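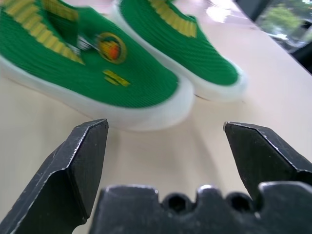

How to value an acquired brand name with the relief-from-royalty method

By Annick Arsenault

When one company buys another, part of the price is usually assigned to the brand. That amount sits on the balance sheet and has to be tested later to see whether the brand is still worth what was paid for it. The method most often used is relief from royalty. It asks what the owner would have to pay to license the name from someone else, and treats the payments avoided as the brand's earnings.

These steps build the calculation in a plain spreadsheet. The case used throughout is Sulta, a maker of outdoor gear that bought the Skikex name from Doucette and now carries it at 900. All amounts are in thousands of dollars. The brand is treated as having an indefinite life.

What you need before you start

A sales forecast for the brand alone, by year, for five years
A royalty rate, with the license agreements that support it
The yearly cost of keeping the brand alive that a licensor would normally pay
A tax rate
A discount rate specific to the brand
A long-term growth rate
The carrying amount on the test date

Step 1. Isolate the brand's sales

Use only sales made under the name. Sulta sells some products under its own label through the Skikex dealers, and those sales stay out. The same goes for parts and repair work billed without the brand on them.

Sales between group companies should be removed as well. If a subsidiary sells to another subsidiary, which then sells to a dealer, count the sale to the dealer only.

Enter the forecast in row 5, columns C to G:

Year 1: 2000
Year 2: 2400
Year 3: 2700
Year 4: 2900
Year 5: 3000

Compare the first year with the last full year of recorded sales. A jump between the two needs a written explanation in the file. Check also that the forecast agrees with the budget approved by the board. If the two differ, reconcile them line by line.

Step 2. Choose the royalty rate

Collect license agreements for names in the same line of business. For each one, note the base the rate applies to (gross sales, net sales or units), the territory, the term, whether the license is exclusive, and what the licensor agreed to provide. Throw out agreements that bundle patents or know-how with the name, unless the name portion is stated separately.

Then test the rate against profit. If the brand earns an operating margin of 15 percent and the royalty is 5 percent, a third of the profit is being credited to the name. Whether that is reasonable depends on how much of the profit comes from elsewhere, such as tooling, distribution or a long supply contract. A royalty higher than the whole margin is not usable, whatever the comparable agreements show.

The example uses 5 percent of net sales. Put the rate in cell B2 and refer to it as $B$2 from every formula. In row 6, multiply each year's sales by the rate:

Year 1: 100
Year 2: 120
Year 3: 135
Year 4: 145
Year 5: 150

Step 3. Subtract the owner's costs

A licensor normally pays for trademark renewals, legal defense of the name, and some general brand advertising. If the agreements in Step 2 leave these costs with the licensor, subtract them here. If the licensee pays them, enter zero. Mixing the two is a common error and can move the result a long way on a small brand.

Sulta's file supports a cost of 50 per year. Row 7 is therefore 50 in each column, and row 8, the royalty after costs, reads 50, 70, 85, 95 and 100.

Step 4. Apply tax

Use the rate a typical buyer would pay in the country where the brand is owned. Do not use the company's own effective rate, which may reflect old losses or credits a buyer would not get. At 25 percent, row 9 reads:

Year 1: 37.50
Year 2: 52.50
Year 3: 63.75
Year 4: 71.25
Year 5: 75.00

Step 5. Set the discount rate

Start from the weighted average cost of capital of the business and adjust for the brand. A name is usually riskier than working capital or buildings, so its rate is often at or above the company average. A long-established name may sit close to the average, and a newly relaunched one well above it.

Keep cash flow and rate on the same footing. After-tax cash flows take an after-tax rate. If the forecast includes inflation, the rate must include it too.

The example uses 12 percent, in cell B3.

Step 6. Discount the five years

Royalties arrive through the year, so the mid-year convention applies. The exponent is 0.5 for the first year, 1.5 for the second, and so on. Enter the exponents in row 10 and, in row 11:

=1/(1+$B$3)^C10

Copy across to column G. The factors, to four places, are 0.9449, 0.8437, 0.7533, 0.6726 and 0.6005. Multiply row 9 by row 11 to fill row 12. The five present values add up to 220.70.

Step 7. Add the terminal value

Put the long-term growth rate in B4. It should not exceed expected long-term growth in the economy where the brand is sold. With 2 percent:

=G9*(1+$B$4)/($B$3-$B$4)

The result is 765.00. Multiply by the year 5 factor, 0.6005, to reach a present value of 459.39 (the spreadsheet carries more decimals than are shown here). Use the same mid-year factor as in year 5. Switching to a full five-year exponent at this point understates the value.

The terminal value is roughly two thirds of the total in this case. That share is normal for a brand with an indefinite life, but it means the growth rate needs as much support as the forecast. For a brand with a limited life, leave this step out and extend the yearly columns to the end of that life.

Step 8. Compare with the carrying amount

The two parts add up to 680.09. Against a carrying amount of 900, the shortfall is 219.91. Before booking it, check which accounting rules apply:

Under US GAAP, the indefinite-lived brand is compared with its fair value.
Under IFRS, the comparison is with the recoverable amount, the higher of value in use and fair value less costs of disposal. If the brand does not produce cash inflows largely independent of other assets, it may have to be tested as part of a cash-generating unit.

The example leaves out any tax amortization benefit. Where a buyer in the relevant country could deduct the cost of the brand, that benefit is generally added to fair value. Calculate it on a separate sheet and show it on its own line.

Step 9. Run the sensitivities

Change one input at a time and record the result. For the example:

Base case: 680.1
Discount rate 11 percent: 757.4
Royalty rate 6 percent: 890.7

Neither change alone removes the shortfall. The royalty rate has the larger effect – the owner's costs are fixed, so an extra point of royalty falls straight through to the pre-tax line.

Common errors

Applying a royalty on gross sales to a net sales forecast.
Using total company sales in place of brand sales.
Counting brand advertising in both the operating margin test and the owner's costs.
Typing the discount rate into the formulas. When B3 is changed later, some columns will not move.
Keeping last year's royalty rate without checking whether the agreements behind it have been renewed or ended.

What to keep in the file

Keep the forecast as approved, the agreements with the rejected ones marked, the source of each rate, and a copy of the spreadsheet with the formulas live. Auditors will ask to change inputs themselves. If the brand is later sold or licensed, as Doucette did with the Rurnine name, add the actual terms to the file and compare them with the assumptions used in the last test.

Spreadsheet layout checked by Na-rae Cha. Revised in July to add the note on the tax amortization benefit.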